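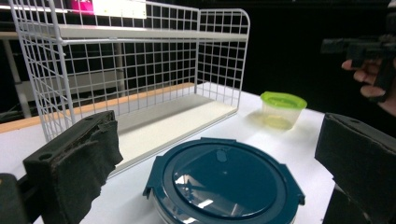

Merja Nurmi replied: I do not agree that the fault is in the software. The width value stays at 96 on the left unit even when the recording program is closed and the board is read directly. Please reopen the ticket and return it to the hardware list.

Ticket 427
Status: Reopened, then resolved (see final entry)
Project: Zakcombe hand-held gripper pair
Location: Stostum shared workshop, Duluvville, long bench
Opened by: Thibault Royer
Category: Hardware, sensing
Priority: Normal

Original report

The Zakcombe project consists of two hand-held grippers built by members from printed parts and a purchased sensor board. Each gripper measures the distance between its fingers and sends this value to the recording computer. The left unit has begun to report a fixed width after a period of normal use. The fingers continue to open and close by hand without resistance, but the reported value does not change. Disconnecting and reconnecting the unit restores the reading for a time.

The fault was first noted during the container exercise, in which the operator moves lidded food containers between the tabletop and the wire rack. It has been recorded in 11 sessions. It has not been recorded on the right unit.

Expected result: the reported width follows the fingers at all times.
Result obtained: the reported width stays at 96 until the unit is reconnected.

Steps to reproduce

1. Connect both units and start the recording program.
2. Open and close the left unit fully. Confirm that the width follows.
3. Grip a large round container by its sides and lift it to the upper shelf.
4. Return the container to the table, turning the wrist outward on the way down.
5. Repeat until the width stops changing.

The turn of the wrist is important. Members who carried the container straight up and straight down were unable to produce the fault.

First response (software)

The log files were reviewed. The program receives a value on every cycle and writes it correctly. A message was added to warn the operator when the width has not changed for a set period. The ticket was closed on this basis. As stated in the reply by Merja Nurmi, that change reports the fault but does not remove it, and the ticket should have remained open.

Second response (hardware)

The left unit was taken out of service on Thursday and inspected on the bench. The following items were checked.

Power supply: the voltage at the board was normal at rest and during movement.

Finger pads: the padding is worn and has frayed at the edges. A worn pad can change the width at which an object is held, but it cannot hold the reading at a single value. The pads are recorded under a separate request and were left in place for this work.

Magnet: the sensing magnet was secure in its seat. The gap between the magnet and the board was within the limits given on the Zakcombe build sheet.

Board: the left and right boards were exchanged. The fault did not move to the right unit. The board was therefore ruled out. Both boards are the same Lefèvre type and no replacement has been ordered.

Cable: no damage was visible from the outside. When the cable was bent close to the point where it enters the housing, the reading stopped. It did not start again when the cable was straightened.
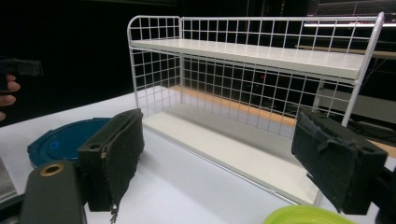

The cable was removed from the housing for closer examination. One of the data wires had broken inside its insulation, a short distance behind the connector. The ends touched when the cable was straight and separated when it was bent. After a separation the board stops sending new measurements and repeats the last value it holds until power is removed. This explains why the fault appeared as a fixed number and why no communication error was written to the log.

The repeated value was nearly always the same for a simple reason. The wire separated during the outward turn of the wrist, at which point the operator was holding the same container each time. Tests with a smaller container produced a different fixed value, which Thibault Royer has added to the test notes.

Corrective action

The cable was replaced with a more flexible type of the same length. The clamp inside the housing was moved 3 mm back from the connector so that the bend no longer falls on the soldered joint. The edge of the cable opening was rounded with a file. The same changes were made to the right unit, although it had shown no fault, in order to keep the two units identical.

The warning message added in the first response has been kept. Its text now reads: "Width not changing. Check the cable before continuing."

Verification

The container exercise was repeated with the left unit, including the outward turn of the wrist, by both members named in this ticket. The cable was then bent by hand in each direction while the reading was observed. The width followed the fingers throughout. The exercise was also carried out with the fingers held wide open over the container before closing, as this places the greatest pull on the cable.

Effect on existing recordings

Recordings affected by the fault cannot be repaired from the width data alone. They have been moved to a separate folder and must not be used for training. Members who kept personal copies are asked to delete them and copy the folder again from the workshop computer.

Instructions to members

Do not carry or hang either unit by its cable. If the warning appears, stop the recording, note the session in the log and report it under this ticket number. Do not reconnect the unit and continue.

Outstanding items

Replacement of finger pads, both units: open, separate request.
Update of the Zakcombe build sheet with the new clamp position: assigned to Thibault Royer.
Board firmware to report an error in place of repeating the last value: under discussion.

Final entry

Merja Nurmi: Confirmed on both units. The spare cable of the old type has been removed from the parts drawer. Ticket closed.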